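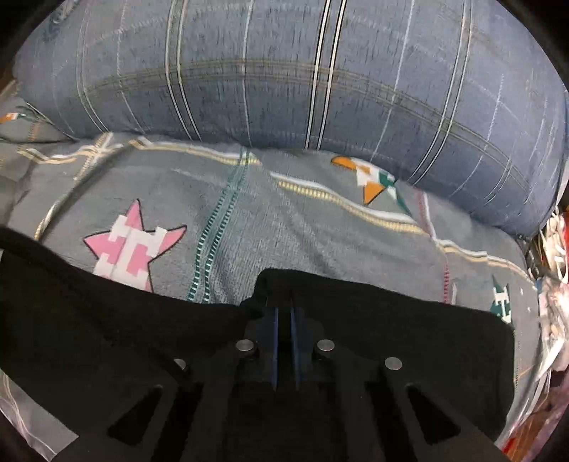
4. Ropa de cama y ropa suelta: puesta en orden y guardado

Este apartado corresponde al sistema Kirnen en su versión de dormitorio: el arcón Grokon, las fundas Goel y las etiquetas. El folleto que viene en la caja promete un dormitorio recogido en 15 minutos. Con la cama hecha y la ropa ya separada, puede ser. Con un montón encima del colchón, reserve la tarde del sábado y no mire el reloj.

4.1 Antes de empezar

Necesita una superficie plana (la cama sirve), el arcón montado según el apartado 3 y las fundas fuera de su envoltorio. El fabricante recomienda además su tabla de doblar. Hemos probado con ella y sin ella y las sábanas quedaron igual, así que no figura en los pasos.

PRECAUCIÓN: No deje bolsas ni envoltorios de plástico al alcance de niños pequeños o animales mientras trabaja.

4.2 Despejar la cama

1. Retire primero papeles, bolsas y envases. No los aparte «para luego» en una esquina del colchón, que es donde suelen quedarse.
2. Levante los cojines grandes y los almohadones y póngalos en una silla. Los cilíndricos ruedan; apóyelos contra el respaldo.
3. Sacuda la colcha por los pies de la cama y compruebe que no haya calcetines ni cargadores entre los pliegues.
4. Estire la sábana bajera desde las cuatro esquinas antes de volver a colocar nada.

Nota: el folleto dice que los estampados vivos «disimulan las arrugas». Disimulan las pequeñas. Una sábana mal estirada se nota con estrellas, con rayas y con lo que sea.

4.3 Separar la ropa amontonada

5. Reparta el montón en dos grupos: lo que se va a lavar y lo que se guarda. El manual original propone siete categorías, con una pegatina de color para cada una. Shivam Pal, que revisó esta guía, las usó todas durante el mes de diciembre y terminó con un octavo montón de dudosos. Con dos basta.
6. Coja cada pieza por separado y sepárela del resto antes de decidir. Las oscuras se confunden unas con otras cuando están arrebujadas, y más con poca luz.
7. Revise los bolsillos.
8. Doble en el momento lo que vaya a guardar. Si lo deja sin doblar sobre la cama ya despejada, tendrá que repetir el apartado 4.2.

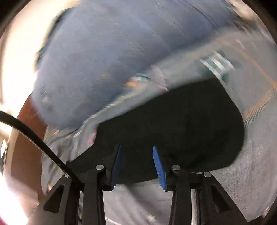

Fig. 2. Pieza de tela negra entre la ropa amontonada (paso 6).

PRECAUCIÓN: No tire de una manga o de una esquina para sacar una prenda del fondo. Los tejidos de punto ceden y ninguna funda los devuelve a su forma, diga lo que diga el catálogo.

4.4 Llenar las fundas

9. Meta las piezas pesadas abajo: mantas, colchas, vaqueros.
10. Coloque encima las sábanas dobladas en rectángulo.
11. Deje libre la franja de la cremallera. Si tiene que arrodillarse sobre la funda para cerrarla, está demasiado llena.
12. Cierre y etiquete. La bolsita de lavanda incluida es optativa; se pasó a los pocos días en nuestra prueba y no notamos diferencia.

Nota: una funda Goel vacía pesa 400 gramos. Téngalo en cuenta si piensa subirla a un altillo, pues el peso que anuncia la caja es solo el del contenido.

4.5 Colocar las fundas en el arcón

13. Abra la tapa del todo y compruebe que se sostiene sola antes de meter las manos.
14. Introduzca las fundas de canto, con la etiqueta hacia arriba. Tumbadas caben también, pero para sacar la última hay que mover todas las demás.
15. Baje la tapa con las dos manos. El cierre «silencioso» lo es si se acompaña.

Los almohadones grandes no entran en el arcón Grokon, aunque el dibujo de la tapa sugiera otra cosa. Devuélvalos a la cama. Para quien necesite guardarlos existe la funda Comer, ref. 229, que se vende aparte y que no hemos probado.

4.6 Si algo no cuadra

La tapa no cierra: saque una funda y aplane la que quede más alta.
La ropa sale arrugada: estaba apretada. Las perchas siguen siendo mejor solución para las camisas.
Huele a cerrado: vacíe el arcón, déjelo abierto una noche y guarde solo ropa bien seca.
Sobran etiquetas: es normal, vienen muchas.

El montaje de los cajones inferiores se explica en el apartado 5.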